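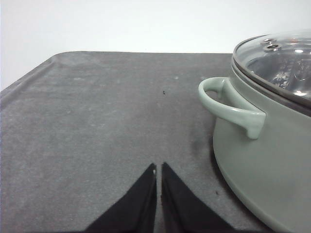 Vostarberg Tenants Association, minutes, 19/12/2024

Started late, room was locked. Quorum OK. September minutes approved, one spelling fix (Bastitz, not Bastits).

1. Heating
Radiators on the Bastitz side still cold in the mornings. Management says the valve part is on order. Same answer as last time. Agreed to send a written complaint with a deadline. Draft goes round by email, please actualy read it.
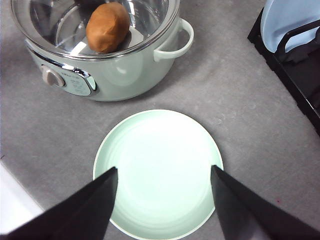 2. Shared kitchen
Money first. Kitchen fund stands at 1315, less 145 for the drain repair. Leaves enough for a new faucet, vote was 11 in favor, none against. Sign-up sheet stays on the door. Long talk about personal stuff left on the counter – things like the mint-green electric pot and the plate can stay out during a booking, then back on your own shelf. Dish rack to be cleared every night. Labels on everything in the fridge.
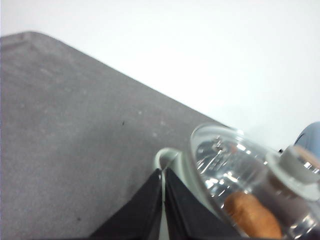

A tenant from the Zeltier side asked why the kitchen closes at ten when people on late shift get home after that. Fair point, several agreed. Noise was the reason orginally. Trial of later hours, no blender, no radio. Review next meeting.

3. New year meal
Order from Thái again, cap of 100 from the social fund, rest is pay your own. Vegetarian list needed. Bring chairs, we were short last year.
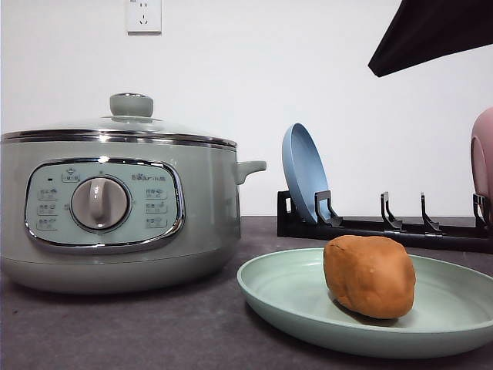
Also rice to be made in the building, cheaper than ordering it. Two people offered. Plates from home please, no paper.

4. Bikes
Hallway still blocked. Tags go on next week, untagged bikes moved to the yard. Key for yard gate – still missing, ask management again.

AOB: none. Closed, lights off, door locked. Next date by email.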